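Adeel Tarar came to Truvanier in February, when the club was four points from the bottom and the last coach had already cleaned his desk. Now he has a contract for two more seasons and a team that stayed up on the final afternoon.

"People ask me if I was afraid," he says. "Of course I was. I looked at the table every morning before I had my coffee."

We meet in the clubhouse behind the small stand at Grandden Park. The season average there was 376 spectators, and for the last match against Plorero came almost 500. Tarar remembers the noise very well.

"After the second goal I could not hear my own assistant. He was shouting in my ear that we should change the left back, and I understood only when the left back was sitting down on the grass."
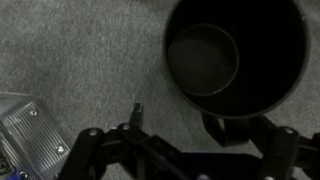

He did not change much in the first weeks. Training started half an hour earlier, and the defenders worked alone with him on corners, because the team had lost so many goals in this way. The bigger decision was to put Aguirre, a winger all his life, in the middle of the field.

"He did not speak to me for three days. Then we won away and he asked if he could stay there."

It was also Aguirre who scored in minute 91 to make the club safe. Tarar has watched the goal again only once, with his father, who wanted to know why the goalkeeper was so far from his line.

For the new season he would like two defenders and a striker, but he knows the budget. Season tickets go on sale on 2021-06-28, and the price is the same as last year.

"I don't promise the top half," he says. "I would like that in February we can play one match without looking at the other results. For me this would be already a good year."

The players return to training next week. Aguirre has asked for the number eight shirt, and he will get it.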